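How to wash a wool jumper by hand

I love this job! Give me a damp Sunday in Hornport, a sink and a tired old jumper and I'm happy for the whole afternoon. Most people I meet are scared of washing wool, and I was too until I moved to Endness and had no machine for a winter.

You will need a clean sink or washing-up bowl, a wool wash, two big towels and somewhere flat to dry things.

Check the label first. If it says dry clean only, believe it. Then turn the jumper inside out, do up any buttons and look for loose threads or small holes, which get bigger in water (mend them now, even badly).

Fill the bowl with cool water and add the wool wash before the jumper goes in. Push it under with flat hands and give it a few slow squeezes. No rubbing, no wringing – that's how you end up with felt! Leave it for 15 minutes if it only needs freshening up, or 45 if it smells of bonfire.

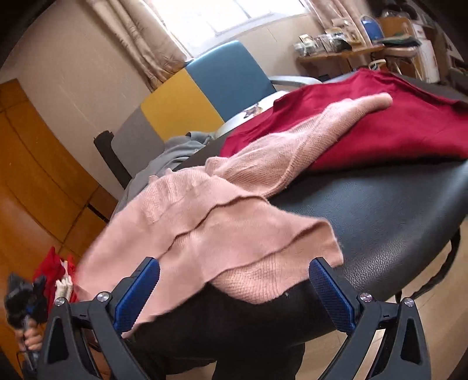
Rinse in water that feels the same as the first lot. Wool hates a sudden change, so keep your hand under the tap while you fill. Two rinses usually do it. Lift the jumper out with both hands underneath, as a wet one is heavy and the sleeves will stretch if they dangle.

Now my favourite bit. Lay it on a towel, roll the whole thing up like a Swiss roll and kneel on it. You'll be amazed how much water comes out! Swap to the second towel and do it again.

Open it out flat, pat it back to its proper size and ease the cuffs in with your fingers. Keep it off radiators and out of strong sun. A thin knit dries overnight in my kitchen, but a chunky one in November can take three days, so turn it over each morning.

Bobbles are best left until it's fully dry. Go over them gently with a wool comb, working in one direction, and stop as soon as the surface looks smooth.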